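A Place for Everything: How a Workbench Stays Tidy

Have you ever hunted for one little screw and ended up with the whole toy box on the floor? Oh, it happens to everybody! Grown-ups who build and fix things have the very same trouble, and over the years they have come up with some clever ways to keep their bits and pieces from wandering off.

The first helper is the bin. A bin is a small open box, and the best thing about it is that you can peek in and see what you've got (no lids to lose!). Bins often sit in rows, one above the other, like bunk beds. Each one has its own job. Tape goes in one, metal parts go in another, and long things poke out wherever they can fit.

The second helper is the cutting mat. It is a flat sheet that goes between your work and the table, so a sharp blade doesn't scratch the top. Many mats have lines printed on them in tiny squares, a bit like the graph paper you use at school, and those lines are awfully handy when you want to cut something straight.

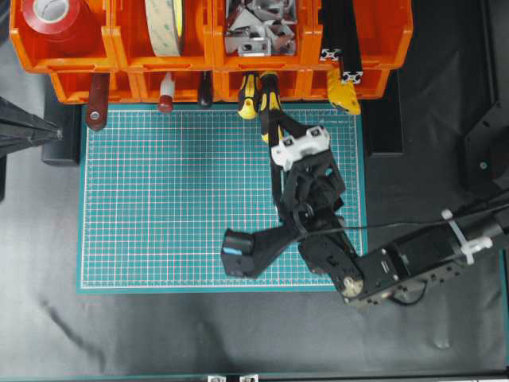

Orange bins for tape and metal brackets, with a teal cutting mat in front.

Now try it at home! Ask a grown-up for a few empty boxes, and sort your crayons, your blocks and all those odds and ends from under the bed. Give every box a name, and draw a picture on the front so your little brother or sister can help put things back too.

Written by Bindu Raju | Contact us | © 2019 Hulness Kids | Back to top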